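Estrella Jaramillo inherited her aunt's apartment in Prarnen, along with 374 letters from the building association, all of them on the subject of noise. The aunt had been deaf for 16 years.

She put the kettle on and started with the oldest.

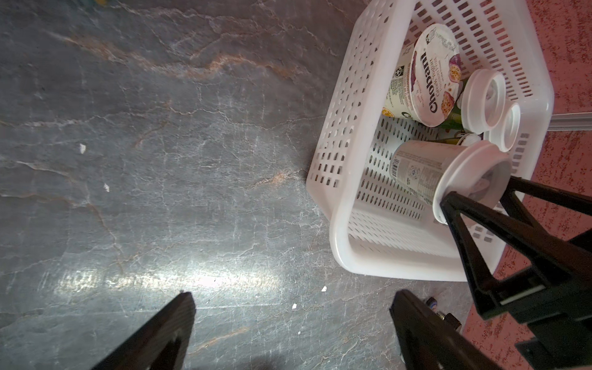 ## The Man Downstairs

Every letter was signed by Dario Gentile, second floor. He objected to footsteps. He objected to a tuba, which Estrella found in the closet, badly dented. In January he had objected to silence, which he called "pointed."

She ate what the fridge had to offer and read on. By supper she rather liked him.

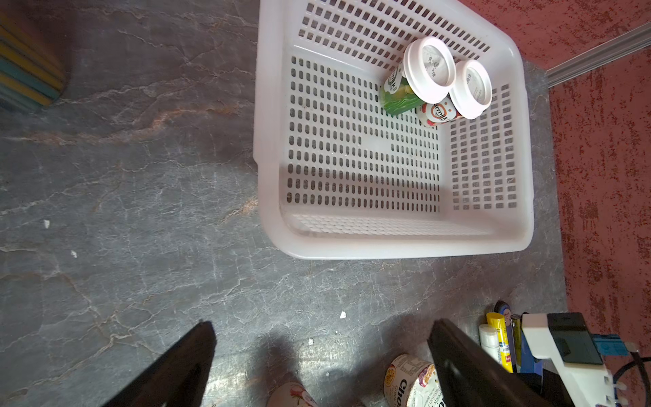

## A Visit

He came up at seven with letter 375, saw her, and put it back in his jacket.

"You're not her," he said.

"No. I'm sorry."

"Did she ever read them?"

"They're all opened," said Estrella. "She corrected your spelling."

He had to sit down for that. He asked which words, and she told him, and he disputed most of them. 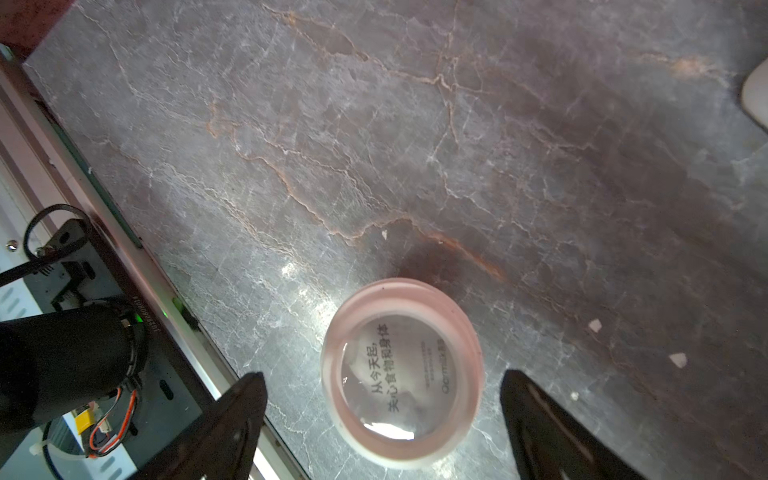 ## The Tuba

It was nearly ten when he asked, looking at the wall, whether she played.

"Not a note."

"Neither did she," said Dario Gentile. "You'd start around six in the morning, I suppose?"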